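Home Workshop & Garage > Electrical > Breaker keeps tripping in converted garage

lmelis_garage
Joined May
Posts: 14

ok so I'm losing my mind. Detached garage, one 15 amp circuit from the house, runs underground. Bench along the back wall, lights, small heater in winter, dehumidifier all year because the floor sweats. Breaker trips maybe twice a week, never at the same time of day. Sometimes I'm not even out there. Dehumidifier is a Zirkport, bought used.

Already swapped the breaker. Same thing. What do I look at next?

Loredana

grenberg_dave
Posts: 383

Is it a plain breaker or GFCI/AFCI? Makes a huge difference. And how long is the run from the house

lmelis_garage

Combo one, says AFCI/GFCI on the test button. Run is 60 feet. Conduit for part of it, no idea about the rest, previous owner did it.

R_Villa
Posts: 1000

"Previous owner did it" – there's your answer. Water in the conduit or a bad splice somewhere in the yard. Stop swapping parts in the panel and get the cable tested. I had the same deal in Messina, rental house, turned out the splice was just wrapped in tape and buried. Tape!!

grenberg_dave

Could be. Could also be the dehumidifier. Old compressors leak a little current to ground and a GFCI hates that. Costs nothing to unplug it for a week. I'd do that before anybody digs up a yard.

R_Villa

Sure but she said it trips when she's not there. Underground water doesnt care if you're home.

grenberg_dave

Neither does a dehumidifier?? It cycles on its own all day.

R_Villa

Fair. Still think it's the cable.

lmelis_garage

Ok unplugging the dehumidifer tonight. What about all the little stuff on the bench? Couple of power supplies, chargers, a soldering iron. Most of it stays plugged in.

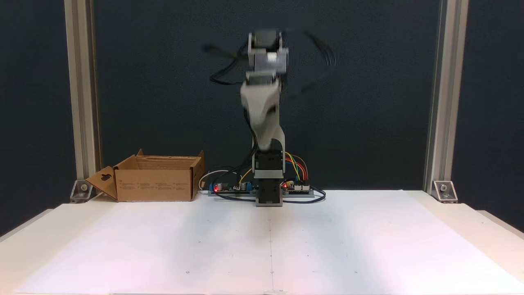 It's all on one power strip, and the strip goes to the outlet by the door.

Anong Mahawong: Little supplies can add up. Each one has a filter in it that bleeds a tiny bit to ground, you'd never notice one, but put a bunch on the same GFCI with a long cable run and you're already partway to the trip point. Then the compressor kicks on and pop. So you and Dave and Rebecca could all be right. Put the strip on a switch and kill it when you leave.

R_Villa

ok that makes sense. I'd still want the cable tested

tdeluca
Posts: 4000

Couple things.

Do not "fix" this by putting in a plain breaker. Somebody always suggests it by page 2. Damp floor plus no GFCI is how people get hurt.

Also the heater. What wattage? On a 15 amp circuit a 1500 watt heater is most of what you've got, and then the compressor on top of it. If it trips more in winter that's a different problem from the summer trips, might have two things going on.

Write down every trip. Time, weather, what was running. Rain the night before = look at the cable.

lmelis_garage

Heater's put away till fall so not that right now. But it did trip more in Jan, good point. Notebook is going on the wall by the door.

grenberg_dave

Rained here all weekend, did it trip?

lmelis_garage

Saturday no. Sunday yes, early, found it off when I went out for the mower. So that's one for Rebecca I guess

R_Villa

:)

marloes_m

Following, same setup here, same brand of dehumidifier even. Mine only trips with the dehumidifier on, never without. Two years now. I just gave up and moved it to the basement

lmelis_garage

Five days with it unplugged. One trip, Thursday, raining hard. Strip was switched off too. Electrician is coming Tuesday with an insulation tester, will post what he finds.

tdeluca

Ask him to disconnect both ends before he tests. And have him open the box on the outside wall of the garage if there is one, that's where I'd expect the water.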